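Grokard Workcell Rulebook and Check Pack

Product code 1336 – ring binder, wall sheet and matching set of practice layouts

If you have ever taken over an arm from another team, you will know the feeling of hunting through old emails to find out who agreed what. How fast may it move when someone is sitting at the table? Where do the chairs go? The Grokard pack gathers all of that into one place, in plain words that a new starter can follow on their first morning and an old hand won't find tiresome.

The binder has 5 sections, and we suggest you read the one on layout before any of the others. It asks you to draw up the cell in simulation first, furniture and all, and to agree your keep-out areas on screen while changes are still cheap. Please do put the everyday clutter in as well. Phones, plates and vases all turn up on real tables, and a layout tested only with tidy blocks tells you rather little about the day you'll be having in November.

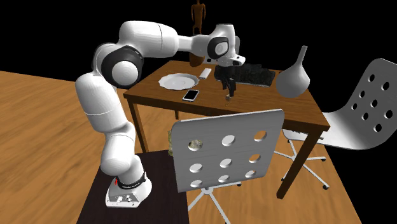
Seats deserve a rule of their own, and they get one on the wall sheet. Any chair that a person could pull up within reach of the arm counts as an occupied place, whether or not anyone is in it. Clear and glassy items come next – they are easily missed by cameras, so the sheet calls for a slower approach and a second look before the fingers close.

The speed page leaves a box for your own limit. Ralell, our sister range, ships with 500 mm per second already filled in for shared tables, and plenty of customers keep to that, but your own risk assessment always has the final say. The pack sits alongside the standards you already work to and doesn't replace any of them.

In the box
Rulebook, A4 ring binder
Wall sheet, wipe-clean
Practice layouts, 4 in the set
Sign-off cards for each shift

Supplied by Thongsuk. Spare sign-off cards are sold separately, and the Gruria wall holder fits both sheet sizes.

Page last revised 15 Apr 2023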